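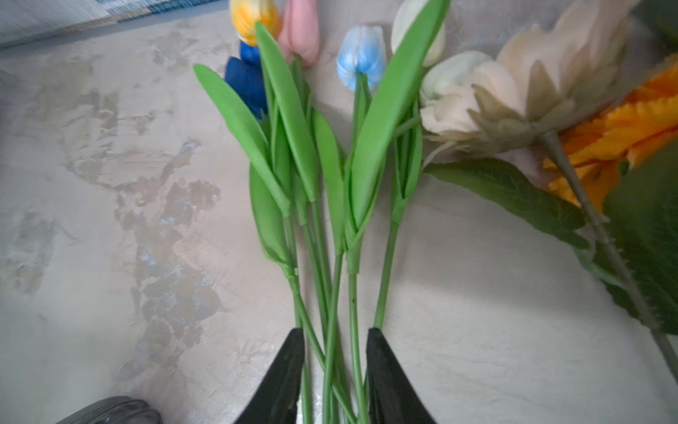
Faking it well: the case for tulips that never drop

Artificial flowers spent a long time in the back rooms of furniture shops, next to the scented candles and the boxed glasses. They were stiff, they frayed, and they faded to the colour of old tea if you left them on a windowsill. People bought them for graves and dentists' waiting rooms.

The tulip has done more than any other flower to change that. A real tulip is smooth, simple and slightly waxy, so a moulded one has less to get wrong. A rose has dozens of petals and every one is a chance to look cheap. A tulip has a cup, a stem and a few long leaves. Get the curve of the leaf right and most visitors won't look twice.

Czarnecka, a shop that sells nothing but artificial stems, stocked 34 kinds of flower when it opened. The list has since grown to 399, if you count every colour separately, and tulips take up more of the shelving than anything else. They are sold by the stem or in mixed bundles. The shop's own advice is to buy by the stem the first time, because a bundle chosen by somebody else nearly always has one colour you don't want.

Colour is where buyers split. One group wants flowers that could pass for real, and sticks to cream, soft pink and a yellow that isn't too strong. The other group has no interest in fooling anyone. They want navy and sky blue, which no bulb has ever produced, and they put them next to golden yellow and enjoy the clash. Both approaches work. Mixing them is harder, although a bunch with one dark head among pale ones can look very good on a plain table. Put the dark one low and slightly to the side. At the top it draws the eye and the rest may as well not be there.

Arranging them is mostly a matter of undoing the packaging. Stems that have been boxed for months come out straight and parallel, all at the same height, which real tulips never are. Lay them down on a flat surface and sort them before you go near a vase. Pull one or two up and let one or two drop back. Most have wire inside and will take a gentle bend. Real tulips lean towards the light, so bend them all a little in the same direction and then spoil it by sending one the other way.

Leaves matter more than people expect. On better stems they wrap around at the base like a sleeve, and they can be turned. Turn them so that one crosses in front of a flower and partly hides it. A bunch where every head is on full show looks like a catalogue. If there are too many leaves at the bottom to fit the neck of the vase, slide them up or snip one off with wire cutters. Kitchen scissors will be ruined.

For the vase, choose something you can't see through. The Duvberg jug, a squat grey thing with a wide lip, holds a small bunch well and is heavy enough not to tip. The taller Grundness cylinder suits longer stems but needs filling; dry rice or gravel in the bottom will stop them sliding round to one side. Clear glass is possible if you add water, and it does help the illusion, but check first that the wire doesn't reach the cut end. It rusts within a fortnight and the water goes orange.

Cleaning is dull and has to be done. Dust settles in the cups and along the creases of the leaves, and on dark petals it shows within days. A soft make-up brush will shift most of it. Once a season, wash plastic or silicone stems in lukewarm water with a drop of washing-up liquid, rinse them and lay them on a towel overnight. Fabric flowers should only be brushed. Keep all of them out of strong sun, which bleaches pink first and blue soon after.

Storage is simple. Wrap the heads loosely in tissue and lay the stems flat in a long box. Sirus makes a lidded one for wrapping paper that is the right length for tulips, and it slides under most beds. Don't stand anything on top. A squashed petal can sometimes be eased back with warm water, but a creased leaf stays creased.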